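4.3 Arrumar as miudezas antes de ligar a etiquetadora

A Kirero 508 imprime etiquetas. Não decide por si onde ficam os clipes, e a assistência técnica também não, embora haja quem telefone a perguntar. Reserve uma tarde de abril, ou de outro mês com pouca graça, e siga os passos por ordem.

1. Esvazie a gaveta inteira sobre uma mesa. Inteira quer dizer também o fundo.

2. Separe o que usa do que guarda por respeito. Os carregadores de telemóveis já falecidos pertencem ao segundo grupo.

3. Escolha as caixas. As de plástico translúcido, com tampa, aceitam bem a fita Bendex de série.

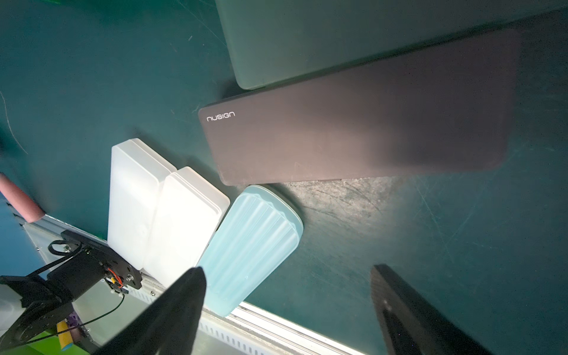 Fig. 11 – Duas caixas translúcidas, lado a lado, e uma base escura.

4. Limpe a face onde vai colar a etiqueta com um pano seco. Nada de álcool nas caixas Marinho: a superfície fica baça e a garantia também.

NOTA: a fita de série traz 500 etiquetas. Parece muito até alguém da casa descobrir que pode etiquetar o gato.

5. Ligue a etiquetadora e mantenha premida a tecla MENU até surgir o idioma. Vem de fábrica em neerlandês – cortesia da Dutport, que trata da distribuição. Carregue duas vezes na seta para baixo e confirme.

6. Escreva o nome do conteúdo. O visor aceita 108 caracteres, a caixa não. «Pilhas» chega; «Pilhas que talvez ainda funcionem» é um diário.
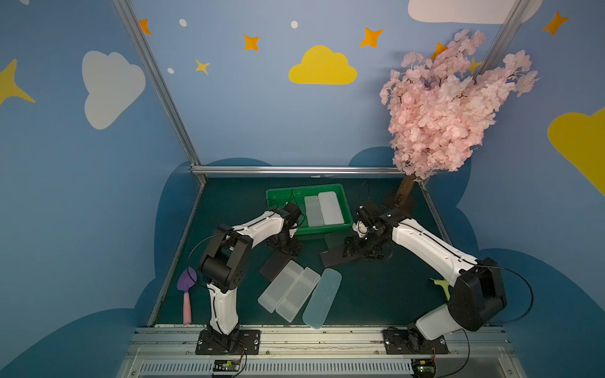 7. Prima IMPRIMIR uma só vez. A máquina demora uns segundos a pensar no assunto, e quem carrega outra vez recebe duas etiquetas iguais e uma lição.

8. Corte com a alavanca lateral, retire a película e cole de uma ponta à outra, sem esticar.

CUIDADO: a lâmina está atrás da tampa cinzenta. Não introduza os dedos, nem para ver se corta. Corta.

9. Arrume as caixas ao alto num tabuleiro ou numa grade, com as etiquetas viradas para si.
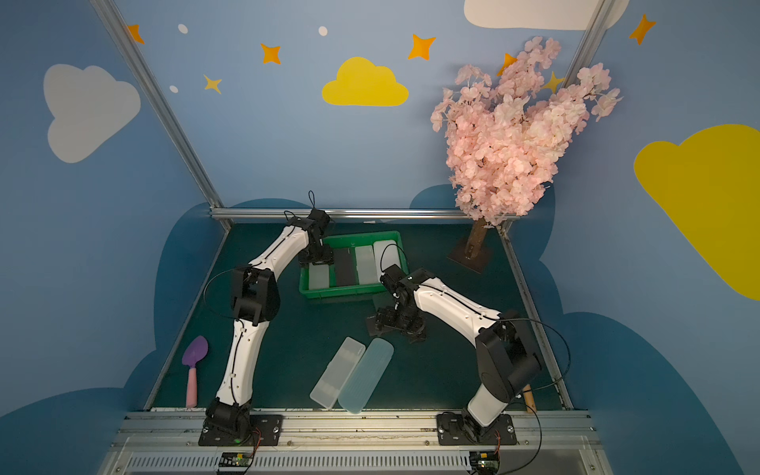 Fig. 12 – Caixas ao alto, em fila, na grade verde.

10. Se o visor mostrar E-3000, a fita acabou ou está do avesso. Consulte a secção 6.2 antes de sacudir o aparelho.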